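3.2 Simulated Cell and Camera Calibration

The Dumik cell is maintained at Barreto as a simulated counterpart of the two-arm station used in the Fetel trials. Each arm carries its own camera, and an offset in either mount affects every grasp that follows. The mount settings are therefore checked whenever the gripper model is changed. In the view used for this check, only the gripper hardware should appear against the tabletop, and the position of the white rod in the image is compared with a stored reference.
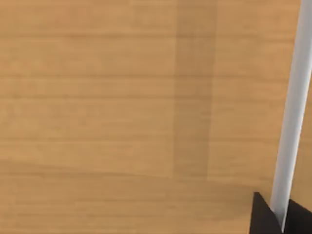
Figure 4. Rendered view of the bare wooden tabletop, with the white rod and dark gripper parts at right.

The check was repeated over 100 renders for each mount setting. Settings that displaced the rod by more than 19 pixels were rejected, and the mount was set again by V. Antunes before further runs were permitted. Shadows were left on throughout, as they are in the trials themselves.

Once the mounts had been accepted, the cell was loaded with the full set of objects and the arms were moved to their starting poses.

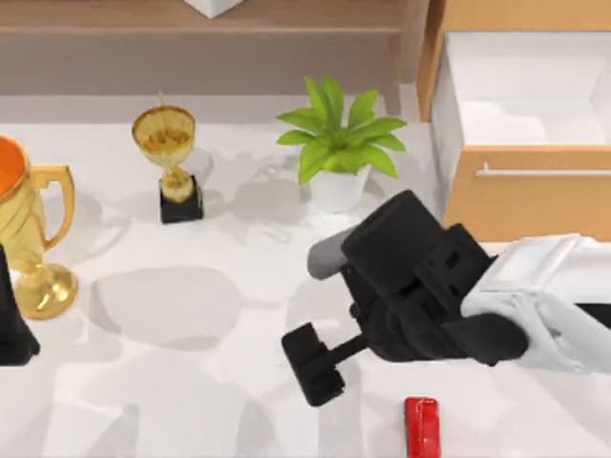

Joint limits and finger spacing were then read back from the controller and logged. Of 2,193 starts recorded through May 18, 2025, 738 used the revised gripper model. The remainder are reported separately in Section 4.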